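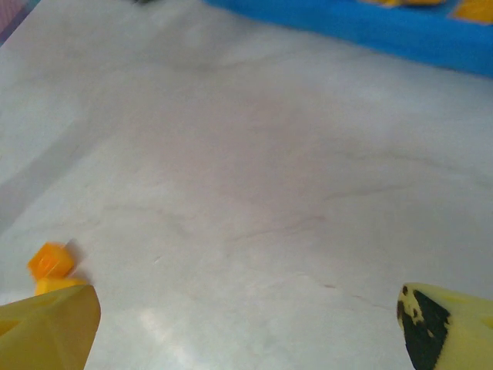
Raffaele Cattaneo asked whether a toy library needs a written cleaning procedure at all, given that most families wash toys at home before returning them. The Stenham Toy Library recommends that it does. Practices at home differ widely, and the next borrower has no means of knowing what was done. The steps on this page apply to hard plastic toys without batteries. They were revised in January to include the sorting stage, which had been left to the judgment of whoever was on duty.

Before you begin

Set aside a table that can be wiped down and is not used for food. You will need two basins, mild dish soap, a soft brush, clean towels, a drying rack and the checkout sheet for each set. Wash your hands and put on gloves if you have cuts or sensitive skin.

Step 1. Check the set in

Open the bag or box on the table and compare the contents with the checkout sheet. Write down missing pieces before anything goes into the water. Sets returned after 6 p.m. may be left in the return cupboard and checked in the next morning.

Step 2. Sort by material

Separate hard plastic from wood, fabric and anything with a sound unit. Wooden pieces should be wiped with a damp cloth and never soaked. Fabric goes to the laundry bag.
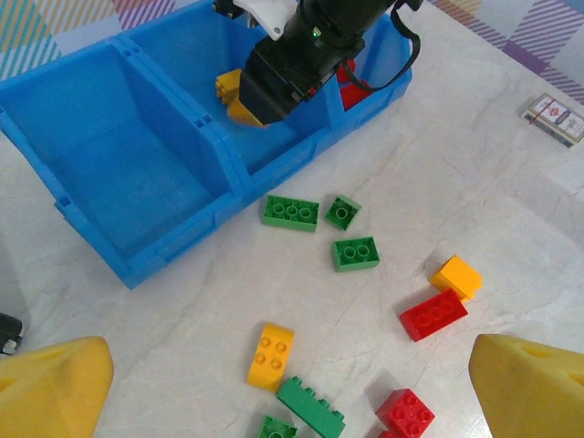 Any piece with a crack, a sharp edge or peeling paint is withdrawn at this point. Place it in an envelope marked with the set number and leave it for the collections desk. Do not try to glue a cracked piece, even if the break is small - repaired toys cannot be lent again under our lending terms.

Step 3. Wash

Fill the first basin with warm water and a small amount of dish soap. Wash a few pieces at a time, using the brush on seams and hollow parts. Rinse in the second basin with clean water and change that water when it becomes cloudy. Pieces that remain sticky after brushing may be soaked for around 2 hours and then washed again.

Step 4. Dry

Shake out each piece and lay it on the rack with openings facing down. Do not use a heater or hair dryer, as thin plastic may warp. Leave the rack overnight with the window vent open. Sets must not be packed while any piece is damp. 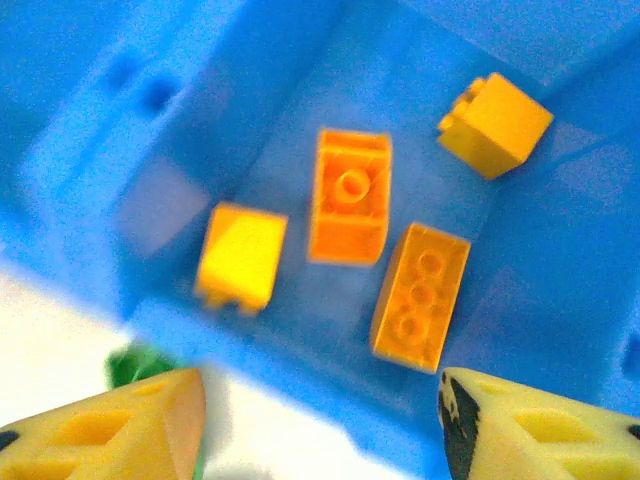 Storage is the part of the procedure in which most errors occur. The Sedska branch holds more than 3000 loose parts, and a piece placed in the wrong container may not be found until the next full check. Use one container for each set and attach the label to the short side, where it can be read from the shelf. Construction toys need particular care when they are packed. Strong colors such as the yellow and orange of these bricks stand out well against a blue bin, and a light piece in a white tub is more easily missed. Turn bricks over as you pack them and look inside the hollow underside for dirt or water. Close the lid only after the contents match the checkout sheet.

Step 5. Return to the shelf

Initial the sheet, enter the date of cleaning and place the set in its numbered position. Sets awaiting a missing piece go on the lower shelf with a yellow slip. If the piece has not been returned after 2 reminders, pass the slip to the collections desk.

Borrowers at the Drallov branch should note that soft toys are not accepted there at present. Questions about this procedure may be sent to Ms. Jankauskaitė at the main desk.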